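The year of the sensible coat

I have been shopping for one winter coat for 4 years. I want to be clear that I own coats. I own a raincoat that lets in rain, a puffy thing that makes me look like I'm being shipped somewhere, and a wool one I bought in a hurry for a funeral and now can't put on without feeling solemn at the grocery store. What I don't own is The Coat, the one you reach for without thinking from the first frost until April.

My mother had The Coat. It was dark green, it went to her knees, and she wore it for so long that when she finally replaced it the dog barked at her. I have been trying to find its grandchild ever since. I don't think I ask for much. It has to cover the backside. It has to have pockets you can get a whole hand into, and a hood, or at least a collar with some ambition. It can't have a belt, because I will lose the belt.

The first year I was full of hope and went to the outlets. If you have never tried on outerwear in an outlet mall in August with the air conditioning broken, I can recommend it as a way of finding out who you are. I am somebody who gets stuck in a zipper and has to be let out by a teenager. I bought socks.

The second year I went online and found Rorus, which makes what it calls a "city parka." The reviews were glowing. The model in the photos was standing on a mountain, so I don't know which city they had in mind. Mine came in a color listed as Bark, and it was orange. I know bark. I have a yard. I sent it back, and they refunded everything except the shipping, and for a year after that I got an email every morning asking if I had forgotten something.

Then came Kimo. Kimo is the expensive one, and the coat I wanted was priced at 1,000 dollars, marked down to 800, which is how they get you. For a week I walked around feeling like I was about to make 200 dollars. I went to the store to try it on. A very calm young man held it open behind me like a bullfighter and I missed the sleeve twice. It was a wonderful coat. It was also a coat for a person who steps out of cars, and I mostly scrape mine. I pictured it in my hall closet between the vacuum and the bag of other bags, and I gave it back to him.

(I did go home and look up how much I'd have to wear it to get the price down to a dollar a day. I'd be on my third winter before I broke even, and that's counting a few days in May that would have looked odd.)

Last December I tried secondhand. People talk about thrift stores as if everyone in them is finding cashmere. I found a coat with a stranger's shopping list in the pocket that said "ham, batteries, ham." I thought about that list for the rest of the winter. I didn't buy the coat, though, because it smelled strongly of the ham.

My sister says the trouble is that I shop for a coat when I'm cold, which is like buying groceries when you're hungry. So this year I started early, while it was still warm enough to sit on the back steps in bare feet, and I drew up a list of my own. Three stores, one afternoon, a firm limit, and home by dinner with The Coat or with nothing.

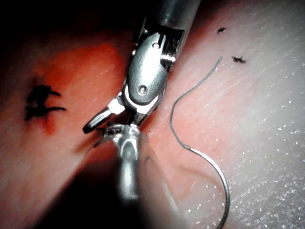

Home, 9/14/25

Well, I was home by dinner.

The first store had put out the fall things, but only the vests. I don't understand the vest. It's for someone whose arms run hot. The second store had become a place that sells phone cases since I was last there, so I crossed it off with a certain amount of satisfaction. That left Tazi, which I'd put last because I was a little afraid of it. The music is loud and everything hangs on one rail with a foot of space between hangers, like the clothes have had an argument.

And there it was, green. Not my mother's green, a bit grayer, but it went to the knee and the pockets took my hand up to the wrist. It had a hood that comes off with snaps (I will lose the hood, but I'll have a coat left over). It was 318 dollars, well above my firm limit, and I stood in front of the mirror doing the thing where you hug yourself and reach for an imaginary bus pole. It passed the bus pole. I sat down in it. I picked up an invisible child. The woman waiting for the mirror went to find another mirror.

Reader, I bought it. I also bought a travel pack of Clenex at the register, because apparently 318 dollars wasn't enough and I like to have something for the pockets. Then I carried the whole lot back to the car in weather so warm that the chocolate I'd left on the passenger seat had turned into a drink.

It's hanging on the back of the bedroom door now, where I can see it. The forecast says sunny through the end of the month. I've worn it to take out the recycling twice, and my neighbor asked if I was feeling all right. The boots are next. I need a pair that keeps out slush and doesn't make me walk like a diver, so if you know of any, the comments are open.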